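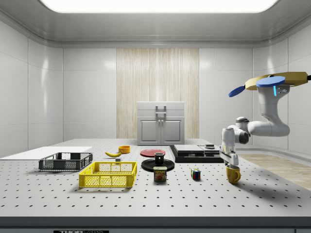
The simulated Mollance tabletop, with the gripper above the yellow mug.

Mollance is a simulated benchmark for robot manipulation, used to test whether a policy trained entirely in rendered rooms has learned anything besides the rooms. It was put together by Catarina Antunes and Gholamreza Babaei at the Bidlow lab, who had wanted a smaller project.

Method

Each episode gives the arm one written instruction, such as moving a mug to a platform, and a table holding several things it was told nothing about. The Spam can and the Rubik's cube are distractors. So is the banana, which early policies picked up with great confidence.

The training set holds 4000 episodes, of which 3760 survived filtering. The rest were dropped for physics errors, mostly objects sinking into the table - a habit the simulator has never fully given up. Lighting, friction and camera position vary between episodes. The wall panels do not, a choice the original paper defends at some length. 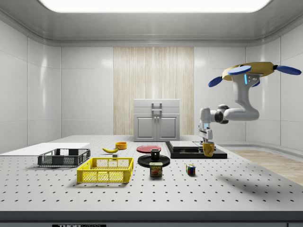 Magdalini Makris has objected that a mug held by the rim is the easy case, and that a benchmark scoring only the final position rewards policies for dropping things in the right place. Version two added a limit on release height. Scores fell, and the leaderboard was quietly restarted.

Results

The Frimpong baseline completed 3330 of the 4000 trials in the standard test. On the 700 trials with reworded instructions it did much worse, "put" and "place" being, to a policy, quite different verbs.

See also: Fender (motion planner)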